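Where Do the Dishes Go? How a Busy Dining Hall Sorts Its Plates, Spoons and Chopsticks

Reading level: ages 8 to 11

Think about the last time you ate lunch away from home. Someone handed you a plate, or you took one from a pile. You picked up a spoon or a fork. When you finished, you carried everything to a counter and walked away.

What happened to your plate after that? It went on a trip through the back of the kitchen, and by the next meal it was in a pile again, ready for another person. This page explains how that trip works. Most of it is about sorting, the part of the job that takes the most hands.

A hall that serves noodles

The dining hall in Ekusthorpe serves lunch to 180 people on a school day. Soup with noodles is on the menu often, so the kitchen needs more than forks and knives. It needs soup spoons, chopsticks, bowls and a lot of plates.

If you add up every plate, bowl, cup, spoon and pair of chopsticks the hall owns, you get 846 pieces. They don't all get used at one meal. Some stay on the shelf as spares, so the kitchen can keep serving while the used pieces are being washed.

Step one: scraping

Before anything is washed, the leftover food has to come off. Workers use a rubber scraper or a gloved hand to push scraps into a food waste bucket. Noodles are the worst. They stick to the plate when they dry, and they can block the drain of a dishwashing machine.

Napkins and paper cups go in a different bucket. Kitchens that keep food scraps separate can send them to be made into compost, which is a dark, crumbly material that helps plants grow.

Step two: soaking

Spoons and chopsticks go into a tub of warm water with soap. The water softens bits of rice and sauce. Plates usually skip the tub and get sprayed with a hose that hangs over the sink.

Chopsticks don't stay in the tub for long if they are made of wood or bamboo. Those materials soak up water. If they stay wet too long they can swell, crack or grow mold. Plastic and metal chopsticks are easier to look after.

Step three: washing

A big dishwashing machine does not look much like the one you may have at home. Many have a door that slides up and down. A worker pushes in a rack of dishes, pulls the door down, and the machine sprays very hot water from above and below. A home dishwasher may take an hour or more. A machine in a large kitchen can finish one rack in a few minutes.

The hot water does two jobs. It washes off grease, and it kills germs that soap alone might leave behind. Some machines use a special rinse to kill germs instead of extra heat.

Step four: drying

Clean dishes are left in the rack so the air can dry them. Hot plates dry quickly. Plastic takes longer, because it does not hold heat the way a china plate does, and drops of water stay on it.

Workers try not to dry dishes with a cloth. A cloth that has wiped 30 plates can pass germs from one plate to the next.

Step five: sorting

Now all the clean pieces have to go back with others of the same kind. The simplest tool for this is a bin. Each kind of dish gets a bin, and many kitchens pick bins in different colors. After a few days, workers don't have to stop and read a label. They see the color and know what belongs there.

Look at how the shapes behave in their bins. Plates are flat and all the same size, so they can be stacked. The rims line up one on top of another, and a tall stack takes up only a little of the table. Soup spoons are a different story. The kind used for noodle soup has a deep bowl and a short handle with a hook at the end. Tip a load of them into a bin and they land every which way, up, down and sideways, with a handle or two poking out over the rim. Chopsticks are long and thin, so they lie together in a bundle.
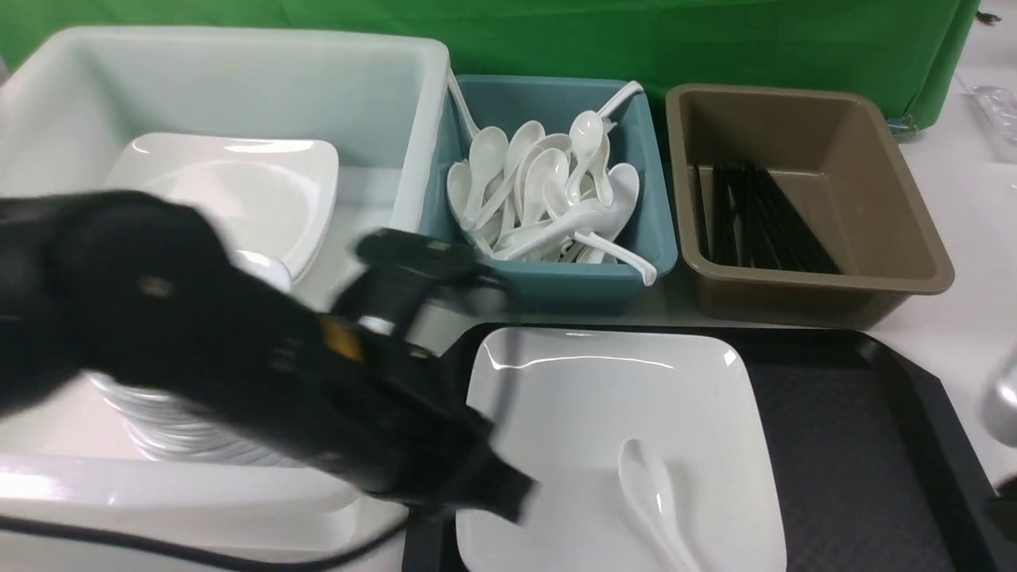

Why some things stack and some things heap

You can find out a lot about an object by trying to put it away. Ask these things about it:

Is it flat? Flat things stack well.
Does one fit inside another? Cups and bowls often do. This is called nesting.
Is it long and straight? Long things can lie side by side.
Does it have a curve, a hook or a handle? Those parts bump into each other and leave gaps.

Gaps matter in a kitchen. A heap of 100 soup spoons is partly spoon and partly air. If you took the time to nest each spoon in the one below it, the same spoons would fit in a smaller bin. Nesting them takes time, though, and there may be more racks waiting. Many kitchens let the spoons stay in a heap.

Step six: checking

Someone looks over the clean pieces before they go out. They are looking for three problems.

Chips. A chipped plate can cut a finger or a lip. It comes out of the pile for good.

Food that is still stuck on. That piece goes back to the soaking tub.

Strays. A stray is a piece in the wrong place, such as a teaspoon in with the chopsticks. Strays get moved to their own bin.

Step seven: back to the counter

The full bins are carried or rolled out to the serving counter. Plates go at the start of the line, because you need a plate before you need anything else. Spoons and chopsticks go near the end, so people don't have to hold them while they fill a plate.

At Ekusthorpe the plates are all out by 11 in the morning. Then lunch starts and the whole trip begins again.

Try it at home

You can run a small sorting test with things from your own kitchen. Ask an adult first, and leave out sharp knives and anything made of glass.

You will need:
Spoons, plastic cups, chopsticks or straws, and a few plastic plates
Three or four boxes or bowls
A clock or a timer

What to do:
1. Mix everything together on a table.
2. Start the timer. Put each kind of thing in its own box. Stop the timer when the table is clear.
3. Write down your time.
4. Mix everything up again. This time, pick out all of one kind before you start on the next kind.
5. Compare the two times.

Then try a packing test. Drop all the spoons into one box and mark how high the heap comes. Take them out, nest them, and put them back. Mark the height again. Which way took up less room? Which way took longer?

Words to know

Compost: rotted food and plant scraps that can be mixed into soil.
Nesting: fitting one object inside another of the same shape.
Rack: a tray with open sides or pegs that holds dishes while they are washed.
Rim: the outer edge of a plate, bowl or bin.
Stray: a piece that has ended up in the wrong bin.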